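Workshop notebook, Brellorley bench
15 August 2023
Remotes: battery covers, swaps and what I don't believe about either 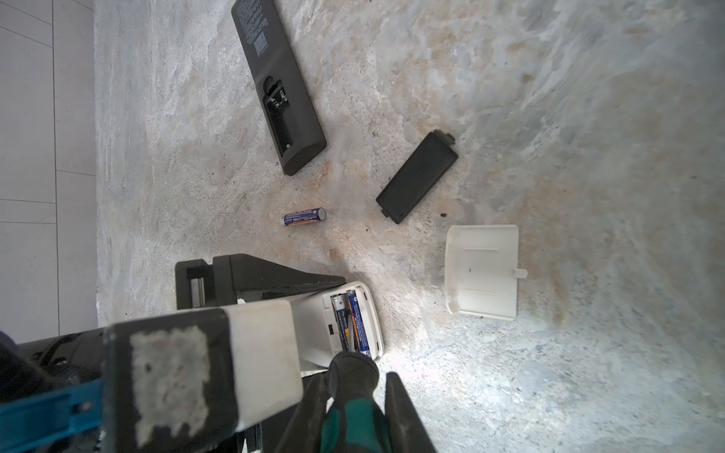 Both remotes open, covers off, black one face-down on the floor, white one held upright. White one has its two cells in, black one has none. One loose AAA.

The claim going round is that most of our "dead" remotes only need new batteries, and that the whole drawer could be cleared in an afternoon by anyone with a fresh pack. I doubt it. I've put new cells in plenty of remotes that stayed just as dead as before. So I want a record of what goes wrong, starting with this pair and then the rest of the Sarncombe box, 17 in all.

Covers first. The black one is a small rounded rectangle with a latch tab at each short end. The white one is bigger, with a bit of a curve to one edge, two ridges across the inside and a tab sticking out of the side. They can't be mixed up with each other, fine. But the box has over 12 black covers in it and I would not trust myself to match those by eye. The advice on the Olar sheet is "keep each cover with its remote." Good advice, ignored by everyone who ever filled the box, me included.

Proposal from last time was masking tape on the inside of each cover with a number, same number in the battery bay. I said then that the tape would stop the cells seating properly. Have not tested this. Will try it on one before complaining again.

Contacts. The black remote's bay shows its springs and terminals well enough once the cover is off. Looking at them tells me less than people think. A contact can look all right and still give trouble, and a slightly dull one may work for years. From now on: wipe, then meter, then write down the number. No more "looks clean" in this book. There are seven entries that say "looks clean" and nothing else, and they're no use to me at all.

Loose cells. My real complaint. Once a AAA is out of the bay and lying around next to other AAAs, I have no idea if it's new or spent, and the wrapper won't say. Same blue on a full one and a flat one. The bounce test (drop it on its end, see if it hops) was brought up again. I don't rate it. It might sort a very flat cell from a very fresh one, and those aren't the ones I have trouble with. Meter or nothing.

Two jars then, one for measured good, one for scrap. Anything found outside a jar counts as scrap until metered. Yes, that means metering the same cell twice some days.

Where to work. The floor is a bad choice and I keep ending up on it. It's that mottled stone pattern, gray and tan and white, and any small part that gets away blends straight in. There are brown stains and dark specks on it too, and I've picked at more than one speck thinking it was a screw. Use the tray. Lloyd tray has a lip and a plain bottom, and it's hanging right by the door.

Order of work for the rest of the box:

Cover off, cover into tray next to its own remote.
Cells out, metered, into a jar.
Wipe contacts, both ends.
Known good cells in, check the + end against the marking in the bay.
Test every button, not just power.
Cover on last, after the test.

On testing: the phone camera trick for seeing the IR light is handy but only proves the light comes on. It doesn't prove the right code is going out. I'd like a proper receiver on the bench before anyone writes "works" against a remote. Asked for one already. Expect to be asking again in October.

Still open: whether any of this is worth the time against buying universal remotes. My guess is no for the cheap ones and maybe for the rest. Will add up the minutes per remote as I go and see.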